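Ticket 1644: Wrist view mostly black in sim, runs still marked as passing
Status: Reopened
Opened by: Nandi Shezi
Priority: was Low, now Medium
Date: June 13, 2023

Reopening this. Ticket 1064 was closed in January with "cosmetic, render only" and I don't buy it. Our own rule for simulated runs says a run counts toward sign-off only if the wrist view would let a reviewer judge what the gripper is near. A reviewer looking at the view below can't do that. Either the rule means something or we should take it off the page.

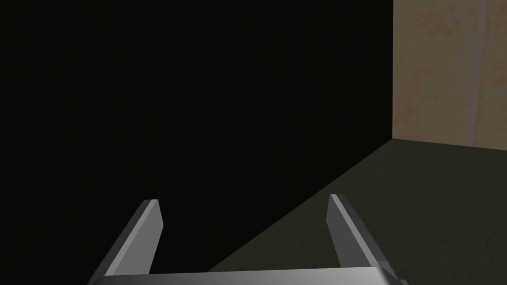

Serisville Simulation and Test Group

Most of the view is black, and I can't tell from it whether that is a surface with no light on it or a spot where nothing got drawn. The wall panel and floor on the right come through fine, and so does the gripper. So "the renderer was down" doesn't hold up as an explanation.

Tried so far:
- Restarted Verno and reloaded the room. Same black area.
- Raised the ambient light to 80. Floor got brighter, black stayed black.
- Swapped in the Drelthorpe room file. Black area gone. Swapped back, it returned.

That points at our room file, probably a missing material or a face turned the wrong way. I haven't proved either one.

Comment, Borbély desk: Collision geometry loads with no errors. Suggest closing.

Reply, N. Shezi: Loading without errors tells me the file parsed. Has anyone driven the arm into that area and logged a contact? If so, attach the log. Until then, run 572 comes off the pass list and please don't cite it in the safety review.

Next step: contact test against the black area, open gripper, slow speed. Assigned to Borbély desk.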